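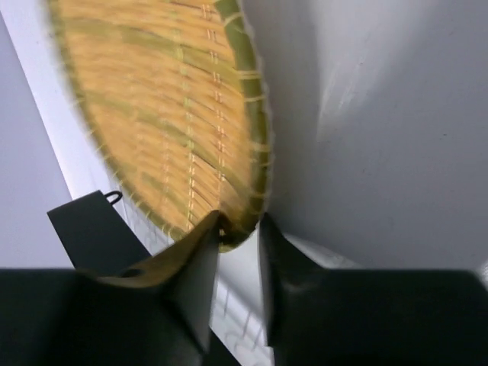
*Photo: Wayne Zacharias*

# Stop playing bird calls on your phone

I have been watching birds for most of my adult life, and I think the worst thing to happen to the hobby is the speaker in everyone's pocket. People walk into a patch of bush, play the call of whatever they hope to see, and wait for it to turn up. It often does. I would like them to stop.

A bird that answers a recording believes another bird has moved into its territory. It leaves what it was doing and comes to deal with the intruder. In breeding season that can mean leaving eggs or chicks. One person doing this once is a small thing. At a well-known spot the same pair might hear it from every group that comes down the track, all morning, for weeks.

I go most often to the wetland at Laston, which has 3 hides and a gravel loop. Last July I sat in the middle hide and listened to the same crake call come out of the reeds to my left, then from the path behind me, then from the car park. None of them was a crake. I packed up and walked over to the Talteo side, where the path is rough and fewer people bother.

The usual defence is that playback does less harm than tramping through the undergrowth looking for the bird. I accept that a short burst, used by someone doing a proper survey, can be the gentler method. Surveys have a plan and an end point. A visitor who wants a photo generally keeps going until the bird shows or the battery runs low.

The other defence is that it helps beginners. I have more sympathy for this one. A beginner can spend a whole day hearing birds and seeing hardly any of them, and that is discouraging. But playing the call teaches you very little about where the bird lives or how it feeds. You see a bird that is upset and looking for a fight. If you sit still by the same bush for half an hour you will probably see it doing something ordinary, and you will remember it better.

I don't object to the phone itself. I use mine to check a call I have just heard, with earphones in, and I keep my list on it. Before that I kept notebooks, and I still have them in a box. The habit I object to is using the sound as bait.

Reserve managers could do more. The sign at the Laston gate covers dogs, bikes, drones and fires, and says nothing on playback. A line asking visitors to keep recordings to earphones would cost very little. It would also give the rest of us something to point to, because asking a stranger to turn their phone off is awkward and I have had a couple of poor responses.

Clubs should have a rule too. Mine allows it at the leader's discretion, so in practice it happens on most outings. I have asked for a ban between the start of nesting and the end of summer. It was discussed and left for another meeting.

I missed the painted honeyeater at Talteo last season. Two people I know got it by playing the call, and they have good photos. I will go back and try again.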